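How Does a Burger Stay Together?
December
By Muammer Demirtaş
Print this page | E-mail this page

Pick up a burger and you are holding a tower! It has floors, a roof and walls made of nothing at all, and you can squeeze it, tip it and bite it before it falls down. So how do the layers stay put?

Start at the bottom
A tower needs a flat base. The bottom half of a bun, called the heel, is cut flat and gets toasted on the cut side. Toasting dries out a thin layer of bread, so juice soaks in more slowly. Soggy bread tears, and then your dinner is in your lap.

The slippery layers
Lettuce is a tricky one. It is bendy and smooth, and a patty can skate right across it (try sliding a coin over a leaf and you'll see). A wide leaf with a bit of a curl works well, as it makes a little cup for the patty to sit in. Tomato is slippery too! Pat the slice with a paper towel first.

Cheese is the glue. Lay a slice on a hot patty and it softens, sinks into all the bumps and grips them as it cools. A cold slice can't do that, so it slides around like everything else.

Cooks like to have their layers ready before they build. Slices of cheese and tomato can stand up in a clear rack next to the tray, with the lettuce, patty and seedy top bun stacked in the middle.
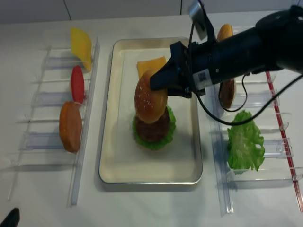
Put the roof on
The top half of the bun is called the crown. It's round because dough puffs up in the oven, and the sesame seeds are sprinkled on before baking so they stick. Lower the crown straight down and press gently. A gentle press pushes the layers together, and layers that touch all over don't slide as easily. Press too hard and out shoots the tomato!

Try it yourself
Cut 6 shapes out of felt, foil, paper and sponge, and stack them into a pretend burger. Now tilt the plate slowly. Which layer slips first? Swap two layers and tilt again.

Words to know
Heel: the bottom of a bun.
Crown: the top of a bun.
Friction: the rubbing force that slows sliding.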